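How Entertainment Pages Write About the Partners of Musicians
Project report, Media and Popular Culture course, Lomville

1. Why I chose this subject

When I search for a singer on the internet, very often the first result is an article about the wife or the husband. I wanted to understand how such articles are made and what they really tell. For my project I read articles from two entertainment sites, Novach and Estari, and I compared them with the older fan magazine Agudelo, which our library keeps in paper form until its last issue. 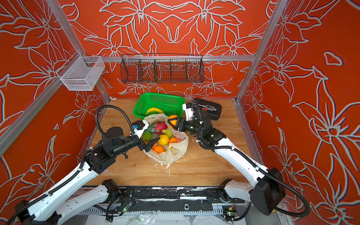 Page 2

2. Material and method

I collected 11 articles. The longest has 2294 words and the shortest 1377. All of them are about the marriage of a rock or pop musician. In each article I marked with a pencil the sentences that speak about the partner, and with another color the sentences that speak about the career of the musician. I also noted if the source of a quotation was given.

3. Results

The title almost always promises the story of a couple, but the first paragraphs repeat the biography of the musician: first band, first album, awards. The partner appears late in the text. On Novach, the same quotation from an old interview came back in several articles, sometimes with a small change in the words. Estari gives its sources more often, and puts a link to them.

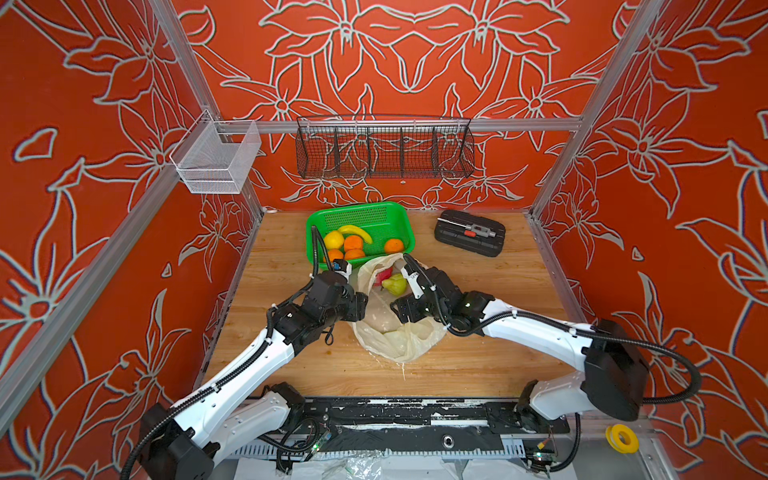
The magazine Agudelo works in a different way. Its writers spoke with the couple at home, and the partner answers with her own voice about touring, children and money. These interviews are shorter than the web articles, but I learned more from them.

4. Difficulties

It was not easy to decide where a sentence belongs when it speaks about both persons, for example about a song written for a wedding. I put such sentences in the group of the partner. Another student could decide differently and would get another result. Also, Estari changed two of its articles in June, after my first reading, so I used the printed copies I had made before.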